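3.2 Where the everyday jars live

When we first began visiting kitchens in Stuvberg and the neighboring town of Ustholm, we thought we would be writing mostly about cupboards. Cupboards are what the older studies of household storage talk about, and our interview guide was full of questions on doors, drawers and labels. What people wanted to show us, almost as soon as we had our coats off, was the open shelf, and so we gladly let them lead us there.
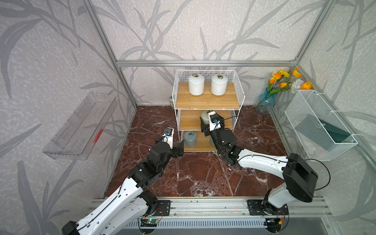
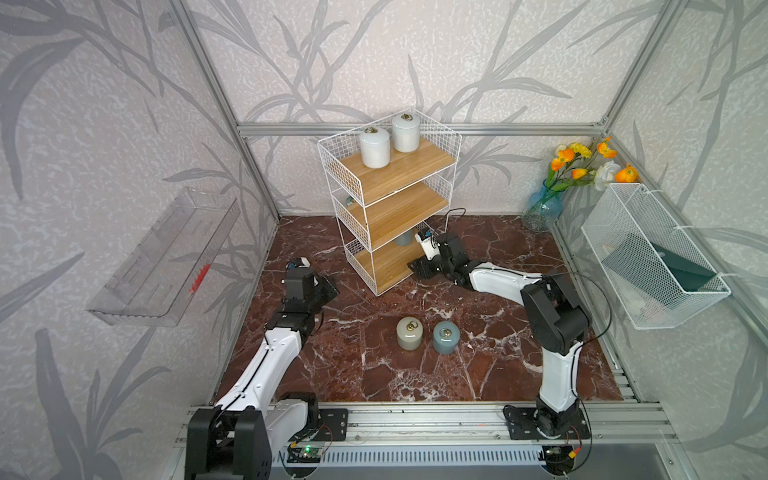
Figure 4. Lidded and unlidded storage is discussed in the text; both views show an open shelf unit with a white metal frame and three light wooden shelves.

3.3 Reach, habit and the middle shelf

We asked each of the 14 households to keep a storage diary, noting every time a jar or canister was taken down and where it went back. The diaries gave us 1113 entries in all, and we are very grateful to the families who kept them going through a busy November, often with flour on the pages. A few of the diaries also contain recipes, which we have read with great pleasure and left out of the analysis.

The first thing that struck us was how faithful people are to a spot. A tea jar that has always stood on the middle shelf will go back there even when the person putting it away is in a hurry, and even when there is an easier place closer to hand. One woman in Ustholm told us that she had moved her sugar up a level in the spring and was still reaching for the old place. In nine of the households we heard some version of this story, usually told with a laugh and a hand held out toward the place where the jar used to be.

Height mattered too, though in a gentler way than Dinov's account of pantry work would lead us to expect. Dinov treats the shelf at elbow height as the natural home for anything used daily, and our diaries do bear this out for coffee, salt and tea. But the top shelf was far from being a place for forgotten things. Several families kept their best-loved jars there, the ones that came from a grandmother or from a trip, and took them down every day with no complaint at all — they simply liked to see them when they walked in. We would call this display, if the word did not sound so much grander than what people were doing.

The bottom shelf had a quieter life. Heavy goods went there, as did anything bought in bulk, and in homes with small children it was often given over to whatever could be safely pulled out and rolled across the floor. Preda has written about shared kitchens in which the lowest shelf ends up belonging to everyone, and we found something close to that here: it was the level where people most often disagreed, across the pages of a single diary, about what was supposed to be kept on it.

3.4 Putting things back

Taking a jar down is quick, and most diary entries for it are only a word or two long. The entries for putting one back are longer and, to our minds, a good deal more interesting.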